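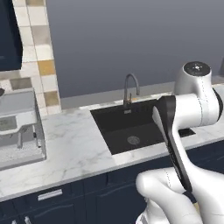 From: Gayan Marikar
To: Drutham Sourdough and Slow Bread list
Subject: Re: Rye starter sulking since the move

Olga,

Welcome back to the list, and condolences on the starter. My answers are mixed in with your message, which I've trimmed, sorry. The part about the moving truck was the best thing I've read all month but it went on a bit.

Olga Ramalho wrote:
> We've been in Prardale since September and the rye starter has
> done nothing but sulk. It used to double by lunch. Now it gets up
> a third of the way, has a think, and goes back down. Same flour,
> same jar, same spoon, even. Montserrat says it's the water. Rasha
> says it's homesick. Should I throw it out and start over?

No. Put the jar down.

I lean toward Montserrat on this one, with some reluctance, as I've spent years on this list telling her it is never the water. Prardale water smells like a public pool if you draw it first thing in the morning. Fill a pitcher with filtered water if you've got a filter, use that for a week, and see what the starter says about it.

But you left out the temperature, and so does everyone. Where does the jar live? In your old place it sat over the pilot light, if I remember right, and had a warmer winter than I did.

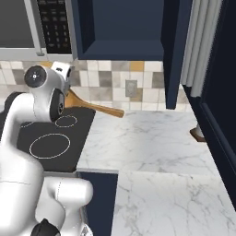 A cool shelf will slow rye down more than you'd think, and "by lunch" turns into "by supper," by which time you've fed it again out of pity and thinned out whatever was finally getting going. Stick a thermometer next to the jar overnight. If it reads in the low sixties, you have a cold starter, and cold starters need patience and less food.

> Also the bread is coming out flat, obviously. I'm using the
> Siriwardena recipe, the one with 900 grams of flour.

That recipe has 1000 grams of flour. The 900 is a typo from the old list handout, and it has been making puddles since before Sajib took over the archive. He fixed it in message 3079, if you want to look it up, and was thanked by exactly one person, who then asked him a question about bagels. So some of your flatness may be plain arithmetic.

What I'd do, in your shoes: feed it once a day, equal weights of starter, flour and water, somewhere warm. Keep at it for 6 days before you pass judgment. If it still won't double, write back and I'll mail you some of mine, dried, in an envelope. It's called Hader, it came with the name, and it smells faintly of apples on a good day and of paint on the others.

Tell Rasha that homesick is not a diagnosis. Although mine did go off for a week when I painted the hallway.

Gayan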